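May
Posted by Jocelyn Belmonte

Curtain fullness, and why my numbers were off

Fullness is the ratio of flat fabric width to finished track width. A ratio of 2 is the usual figure for pleated curtains, and it is the one I used for the back room. The track was already up and measured 653 cm around both walls, so the flat width should have been double that, plus side hems and joins. I forgot the joins. Each one takes a seam allowance from both drops, and on a run this long they add up to a missing pleat or two.

The other error was in the heading tape. I set the hooks by eye and the spacing drifted, so the fold depth varied along the track. I have since started a log in a spreadsheet called Trutine, with a row for every hook.
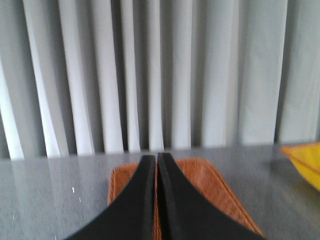
Angelica Estrella wrote in to say that I should stop measuring the tape flat, as it shortens once the cords are drawn, and that she always marks the hook positions after gathering. She also thinks a ratio of 2 is too much for a heavy cloth.

I tested her first point on an offcut. Flat, the tape was 514 mm. With the cords drawn and knotted it was roughly half that, and my evenly spaced marks were no longer even. She is right, and the log now has a second column.
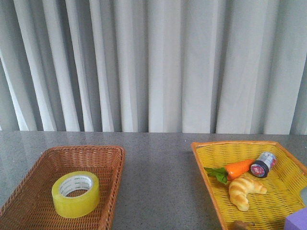 On the second point I disagree. Heavy cloth stacks back further, which matters if you want the window clear, but a lower ratio leaves the folds shallow and they flatten out at the leading edge. I would sooner lose 20 cm of glass to the stack. Colour makes a difference too – pale fabric shows every uneven fold in side light.

Hems come last. Hang the curtains for a week before you stitch them, then measure each drop from the track and not from the floor.

Recent posts
Undo: unpicking a blind hem without marking the cloth
Maglaya Street, part two: the sash cords
Wenine lining, washed and unwashed

Contact | Copyright Jocelyn Belmonte | Back to top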